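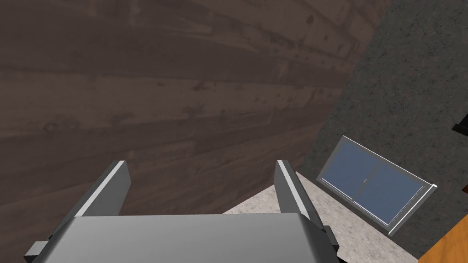 Figure 5. Wrist view in the simulator, gripper open.

Unit 6: Teleoperated demonstrations
Instructor: Reynaldo Layug

Last unit covered kinesthetic teaching, where you hold the arm and move it through the task yourself. This unit covers remote control. You sit at the workstation, move the hand controller, and the simulated arm follows. The recording format is the same for both, so your scripts from the last assignment will still load.

Reading the wrist view

The wrist camera turns with the hand. In Figure 5 the room is tilted: the window slopes down to the right and the floor shows up as a wedge. The two fingers stay at the bottom center. When you steer from this view, "left" means left of the gripper. Most first-time operators mix this up with left in the room and drift away from the target. Keep the room view open on the second monitor until you get used to it.

Depth is also hard to judge from one camera. Slow down for the last part of an approach and check the room view before you close the fingers.

What gets recorded

Each time step stores the joint positions, the gripper opening, the controller command, and both camera images. The command and the measured position are not the same thing -- the arm lags behind your hand. For training we use the command as the action. Several groups used the measured position in January and their policies barely moved.

Recording procedure

Open Mustonar and load the Tarkent room.
Center the controller, then press the enable pedal.
Open the gripper fully before starting the recording.
Do the task at a steady pace. Long pauses teach the policy to pause.
Stop the recording, then release the pedal.

Keep failed attempts in a separate folder. A demonstration with a missed grasp and a clean second try can stay in the main set, but mark it as a recovery.

For the assignment, each group records seven demonstrations. Vary the starting pose of the arm between them. The sample set on the course drive has 2915 time steps in total if you want something to compare against.

Reading for next time: the Putetti notes, sections on action lag and smoothing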